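Agosto, 22h40
Escrito por Marta

Pesquisar no diário... Buscar

Primeiro dia da feira de trocas de sementes em Sustham, e que dia! Saí de casa às 6 com a caixa dos feijões no colo e voltei com o dobro (o feijão-manteiga de Gerlach, finalmente!!). Na nossa banca a conversa era toda sobre tomate.

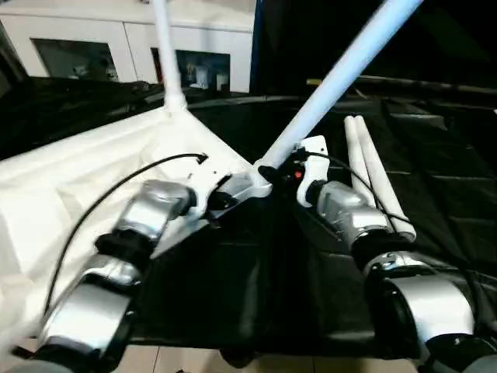 Tomate coração não se semeia em agosto nem que chova ouro, escreveu a Dulce nos comentários de ontem. Pois eu vou semear na mesma, Dulce, meia dúzia de vasos na varanda, e depois conto!

À tarde ventou muito e o cheiro a manjericão andava por todo o lado. Troquei abóbora por quiabo, quiabo por uma malagueta comprida de Drenulen, e ainda ganhei um punhado de coentros.

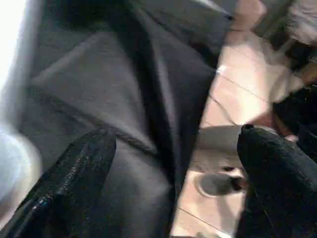
A malagueta diz que arde pouco, mas provei uma lasquinha e chorei até à hora do lanche. Adorei! Vai para o canto mais quente, ao lado da salsa.

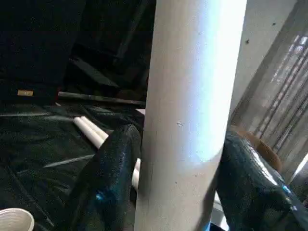 Amanhã há palestra sobre compostagem e quero lugar à frente. Levo os envelopes pequenos, que hoje me faltaram, e o resto do pão de milho.

6 comentários · 100 partilhas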